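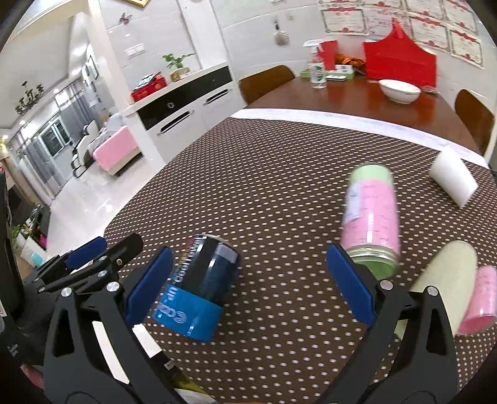
Kemdale hand-held gripper, jaws open on either side of a can lying on a polka-dot tablecloth. The blue finger pads are the part you'll reorder most.

Kemdale Hand-Held Gripper – planning your first order

We love this tool, and most of the questions we get about it come from people working out a budget, so let's start with money. One complete Kemdale is $2000. That covers the handle, both jaws and one set of finger pads. Spare pads come as a Flosudix pack at $103, and we'd put at least one pack on the first order (two if your people will be picking up metal cans all day – rims are hard on pads!).

How many grippers do you need? Jasmina Dimitriou, who handles our quotes, asks every buyer how many people will be collecting at the same time, then adds one spare. A team of three orders four. It sounds like a lot until a pivot screw goes missing on a busy afternoon and everybody is down on their knees looking for it.

Set a little aside for things to pick up, too. Cans, canisters, sponges, rolls, whatever your robot will meet later on a real dining table. Mix the shapes and let some of them lie on their sides. Groceries are cheap and you'll learn a ton from them.

Lead time: 21 working days for the gripper. Pads ship sooner. Orders placed in December go out in January.

Carry case: the Truronen hard case is $500 and holds two grippers with their pads. Worth it if you're going from home to home, easy to skip if the tool stays in one room.

Service: Pentti Ruotsalainen runs our Carroll workshop and does all the jaw realignments himself. Send the whole tool, handle included, and put a note in the box saying which side feels off.

Quotes are good for one quarter. Ask for Jasmina if you want pads and grippers split across two budget years – she does it all the time.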